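Skeltmont Releases Indness 2, Planning Software That Learns From People Opening Laptops

October. Skeltmont today released Indness 2, a planning tool that turns first-person recordings of office chores into steps a two-armed robot can follow. The training set holds 2104 clips, of which 231 deal with laptop lids, a subject the team now discusses at lunch.

"Our first planner could route an arm around a chair beautifully and then had no idea which hand should do what," said Kalliopi Vrettos, who leads perception at Skeltmont. "We went back to watching hands."

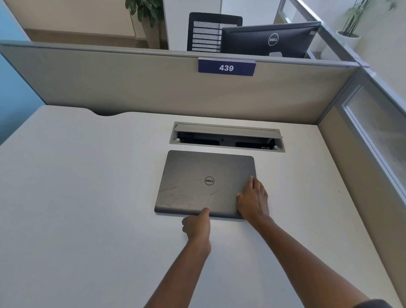
Two hands on a closed laptop at desk 439.

The new version labels each hand separately and marks where contact starts. It also copes better with scuffed, dark lids on pale desks, which the old one liked to file under "shadow." Processing a typical clip takes nearly eight seconds.

Verstraete, an early customer, has been testing the planner on its own arms. "It asks fewer questions than our interns," said Michalis Nikolaidis, automation manager. "We miss some of the questions."

Indness 2 is available now to current license holders. An add-on for Proltine controllers will follow.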